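Brurumard Home Task Simulator
Household Handling Package, Release 14
Manufacturer: Plirneo

The Household Handling Package allows engineering teams to test a single-arm robot on everyday chores before any work is done in a real home. Tasks are set in furnished rooms and include opening drawers, clearing tabletops and putting small objects away. The package includes 374 task layouts and 927 household objects.

Drawer fronts remain among the harder items. A long bar handle mounted close to a table edge leaves little space for two fingers, and the approach must be planned with care.

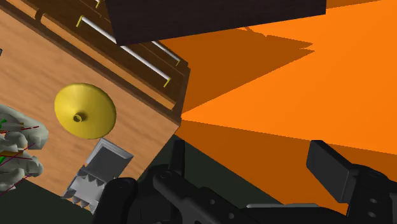

Danylo Zhuravel wrote that his team had bought the package expecting to prove a robot could tidy a bedroom, and now used it mainly to decide which chores to leave to people.

Plirneo makes no claim that machines are ready for unsupervised housework. Results obtained in simulation should be confirmed on physical equipment — friction, soft materials and clutter are only approximated.

Bedroom layouts place the arm near the furniture it must work around.

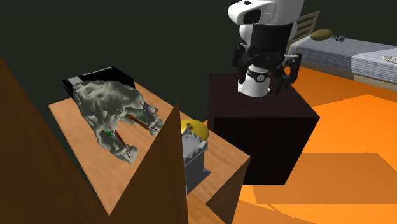

Product text: Plirneo Documentation Office, Medinberg
Updated March 19, 2021

Licenses are issued per site and cover up to 3,000 simulated hours per month. Support is provided by Du Plessis under a separate agreement. Orders for the October delivery period may be placed through the Medinberg office.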